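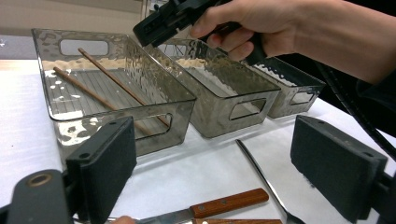
Storage bins with cut-out handles, two chopsticks in the nearest.

**Trumham Community Library** · 3 Jan 2021
The Library of Things reopens to borrowers this week following the summer closure. This thread sets out the revised lending arrangements. Members are asked to read it before placing a reservation.

**2/** The collection now holds 1671 catalogued items, including kitchenware, hand tools, camping equipment, board games and sewing machines. The full list is available through the Prarnent catalogue, under the heading "Household and Leisure".

**3/** The standard loan period is now eight days for all items except camping equipment, which may be kept for two weeks. One renewal is permitted where no other member has placed a hold.

**4/** Kitchen sets are lent complete and must be returned complete. A contents card is supplied with each set. Missing pieces should be reported at the desk or by telephone – there is no charge for the first missing piece in a calendar year.

**5/** Items should be clean and dry on return. Borrowers of the preserving pans are reminded that labels and adhesive residue must be removed from jars.

**6/** The Yang Street branch will accept returns but will not issue loans from this collection until its shelving has been replaced. Reservations already placed for collection at Yang Street have been transferred to the main library, and the members concerned have been notified by email.

**7/** There are at present 132 items on the overdue list, several of them outstanding since June. Overdue fees will be waived on anything returned before the end of the month. The waiver does not extend to replacement costs.

**8/** Donations are welcome in the following categories: cake tins, pressure cookers with manuals, children's bicycle helmets in unopened packaging. We are unable to accept electric blankets, heaters or car seats.

**9/** Electrical items are tested and tagged by Arkska before being placed on the shelf. Any appliance without a current tag should be handed to staff and should not be used.

**10/** Enquiries about the catalogue may be directed to Boonmee Rojanasak, Collections Officer. Organisations wishing to borrow for an event should write to Chi-keung Tu, Branch Services, at least two weeks in advance.

**11/** Correction to post 3: tents and sleeping mats may be kept for two weeks, but camp stoves are subject to the standard period. The catalogue entries have been amended.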